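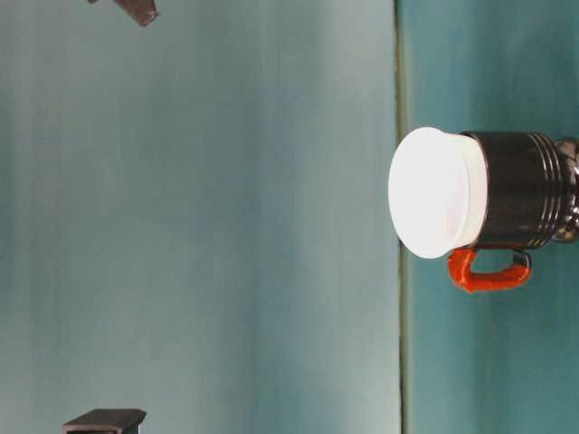

수요일, 오후 4시 좀 넘어서

오늘은 하루 종일 머그만 만졌다. 아침에 작업대에 앉을 때만 해도 오전 안에 끝내고 오후에는 Joltovau 쪽 서류를 볼 생각이었는데 역시나 그렇게 안 됐다(매주 이러는 것 같다).

먼저 검은 몸통에 주황 손잡이 달린 머그. 흰 뚜껑 씌우는 그거. 지난번에 Bronwyn이 "뚜껑이 몸통보다 살짝 넓어서 손가락이 걸리니까 열기 편하다"고 적어 놨길래 나도 눈 감고 열어 봤는데, 진짜 편하다! 장갑 끼고도 한 번에 열렸다. 대신 선반에 다닥다닥 붙여 세우면 뚜껑 테두리끼리 먼저 부딪힌다. 간격을 2 mm만 더 줘도 괜찮을 것 같은데 칸막이를 새로 자르기는 귀찮고... 일단 보류.

손잡이 색은 나는 마음에 든다. Prodromos는 너무 튄다고 싫어하는데, 작업실 구석에 굴러다녀도 금방 찾을 수 있는 색이 낫지 않나? 은색 머그는 지난달에만 두 번을 잃어버렸다. 한 번은 내 가방에서 나왔으니 할 말은 없지만.

세척 메모. 몸통 한쪽 끝에 도드라진 줄이 여러 개 둘러져 있는데 그 사이사이에 커피 자국이 잘 낀다. 스펀지로 문지르면 윗면만 닦이고 골은 그대로다. 납작한 솔로 줄 방향을 따라 돌려 가며 닦는 게 제일 빨랐다. Kirsty가 준 칫솔도 써 봤는데 모가 너무 부드러워서 탈락. 사포는 쓰지 말 것. 2000방이면 괜찮겠지 하고 예전 시험용 몸통에 살짝 대 봤다가 광이 다 죽었다. 검은 유광은 정말 자비가 없다. 금속 부분은 물기 남기지 말고 마른 천으로 바로 닦기. 손자국도 엄청 잘 남으니까 무게 잴 때 거기 잡지 맙시다(나한테 하는 말).

무게는 뚜껑 빼고 물 채워서 631 g, Mamo 샘플은 같은 조건에서 822 g 나왔다. 한 손으로 번갈아 들어 보면 숫자보다 차이가 더 크게 느껴진다. Mamo는 손잡이가 얇아서 손가락 한쪽으로 무게가 몰리는 것 같다. Jolene한테 들려 줬더니 바로 "이건 아침에 못 들겠다"고 했다. 들고 마시는 물건인데 그 말이면 충분한 평가 아닌가 싶다.

눕혀 두기도 해 봤다. 서랍 높이가 낮아서 세워서는 안 들어가는 머그가 꽤 있다. 손잡이가 아래로 가게 눕혔다가, 옆으로 돌려도 봤다가, 여러 번 바꿔 봤다. 손잡이 없는 Nimo 컵은 서랍 열 때마다 데굴데굴 굴러서 결국 수건을 말아서 받쳐 놨다. 손잡이 있는 쪽은 굴러가다가도 손잡이에서 멈추니까 훨씬 낫다. 다만 뚜껑 닫은 채로 눕혀 보관하는 건 냄새 때문에 반대. 뚜껑은 따로 빼서 옆에 두자고 Tipene한테도 말해 놨다.

물 새는지 보는 시험은 오늘 못 했다. 색소 탄 물을 쓰려고 했는데 색소가 없다. Driltadine 상자 안에 있는 줄 알았더니 빈 병만 두 개 들어 있었다. 다 쓴 사람은 제발 목록에 적어 줘요. 맹물로 할까 하다가 어차피 흰 뚜껑 안쪽에 물드는지도 같이 봐야 해서 그냥 미뤘다. 커피로 해도 되긴 하는데 그러면 하룻밤은 둬야 하고, 지금 시작하면 내일 아침에 내가 제일 먼저 와야 한다. 싫다.

남은 일:
색소 주문 (파란색 말고 빨간색으로)
납작솔 하나 더 사기
선반 칸막이 간격 다시 재기
Mamo 손잡이 두께 Prodromos한테 물어보기
서랍에 깔 얇은 매트 찾아보기, 수건은 Kirsty 거라 돌려줘야 함

내일은 뚜껑부터 시작한다. 펜이 다 돼 가서 오늘은 여기까지.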